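Subject: Re: [nornia-crafts] marking off work areas on tables

On Feb 2, 2022, a list member wrote:
> We're moving the paper group into the Gavlow room in November and the
> tables there are shared. Stuff wanders all over the place and the
> scissors always end up under somebody's coat. Has anyone tried marking
> off the tabletop? I don't want to wreck the finish. Also, is it worth
> buying new scissors for everyone or just a few good pairs?

Hi all,

Oh, I have opinions on this one! We had the same trouble at Porneck for ages (glue sticks in the bookshelf, you name it), and what finally helped was plain old tape. I put it down on 4 tables last winter and most of it is still holding on fine. 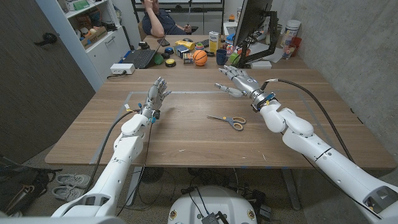 Tape first, then scissors. I'd go for one big rectangle per table and keep it simple, because I tried little boxes for each tool and they made everyone cranky. Gray on light brown wood, like on this table, is easy enough to see without shouting at you, and the pair with the yellow-and-gray handles shows up nicely in the middle of it. Everything else can live at the far end, laptop and balls and whatnot, as long as it stays outside the line. Try a strip on the underside first and leave it a week to see if it pulls the finish!

As for buying, get a few good pairs. We ordered 47 cheap ones from Liyanage once (don't ask) and I'd say the hinges went sloppy on half of them before summer. Bright handles, medium length, done.

One thing I still haven't solved is the fuzzy gunk that collects along the tape edges. I've been going at it with a damp rag and it sort of smears. Anybody got something better?

Off to cut 210 paper leaves,
the Porneck table person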